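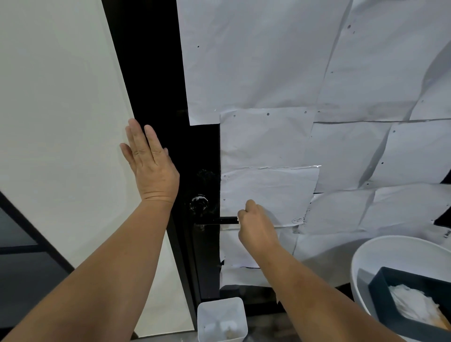 Petrică Husar wrote in to say that lever handles are a solved problem and that an essay on door hardware standards is time taken from better subjects. I disagree, and the case rests on maintenance records.

Most public buildings specify a door by its fire rating, width and finish. The force needed to work the handle and start the leaf moving is left to the closer supplier, who sets it once at handover. After that it drifts. Seals swell, hinges drop, latches bind on the keep. The drift is slow enough that regular users adapt to it, and visitors with weak wrists do not.

The Plallura survey covered 1,519 internal doors. Of these, 1,325 had no opening force on record after the day of handover. Hauwa Olatunji, who compiled the results, treats this as a gap in the paperwork. I would call it a fault in the specification – a value that is never measured again cannot be said to be required. 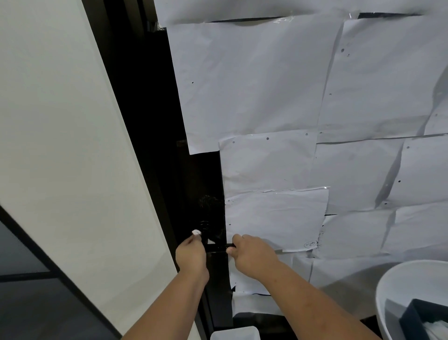
*Page last changed: May, 16:20*

The usual objection is cost. A spring gauge is cheap, the reading takes less time than filling in the form, and the door is already visited for its fire check. Adding one column to that form would be enough. Nerys Lewis argues for sensors in the closer, of the type Motis sells. I am not persuaded. Sensors need batteries, and batteries need a schedule of their own.

A better rule would set a limit in newtons for each door type, require a reading at every fire check, and treat a door over the limit as a defect with a date for repair. Handles should be included. A stiff latch on a light door is still a stiff door, and the present guidance tests the two separately or leaves the latch out.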